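Speaker notes: Berkero hand-held gripper kit, is it worth the money
Talk for the Clurngate users' evening, September. Slot is 20 min incl. questions, DON'T run over

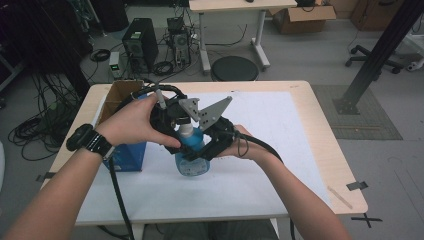
Start with who we are. Weltum, small outfit, we test kit before other people spend on it. Tove Ragnarsson did the first half of the trial, I did the second. Reto Kuster lent us the bench and argued with both of us.

What you get for the money
- gripper, two metal fingers, cables already on
- software licence, one year
- printed guide, 4 pages, two of them are safety
- no case. Ask for one. They'll say it's coming

Price: 3000 for the set. Say it early, people stop listening till they hear the price.

What it's for: you hold it and do the job by hand, it records what the fingers did, the arm learns from that later. This crowd knows that bit, skip if short of time.

How we tested
Same few jobs over and over. Spray bottle was the main one, pick up, move, put down. White paper taped to the table so we could mark start and end spots in pencil. Cheap, works fine. We did 221 runs on the bottle and kept all of them, good and bad.

Good points
Fingers come off with 2 screws. Tove swapped a pair between runs while I was still looking for the guide.
Start-up is quick once the PC is happy.
Support at Bisgaard (they sell it over here) rang back the same afternoon. Credit where due.

Bad points - be fair but say them
Weight. Fine for ten minutes, after an hour your wrist knows. I ended up with one hand underneath to hold it up, which isn't in the guide.
Cables. Mention cables TWICE. They pull on the forearm and you start moving to suit the cable and then thats in your data.
Tall things with a narrow neck are fiddly. Bottle ok from the side, less ok from above.
Guide assumes you've got a spare PC standing about. Budget for it.

Ask the room: who has used the Clurngate one? Hands up. Reto will want to say it's lighter. It is lighter. Let him have one minute.

Verdict slide
Buy if you've got a proper bench and two people to share the holding. Hire first if it's only you. Bisgaard do a hire rate, monthly, I haven't got the figure, DON'T guess it.

Likely questions
Left handed? Tove is, says the handles are ok, the cable side isnt.
Wireless version? Asked, no date given.
Can you print your own fingers? Yes, we didn't try.
Would we buy it again? Weltum would. I'd want the longer cable.

Leave the kit on the front table after, let people hold it. Get it BACK before the bar opens.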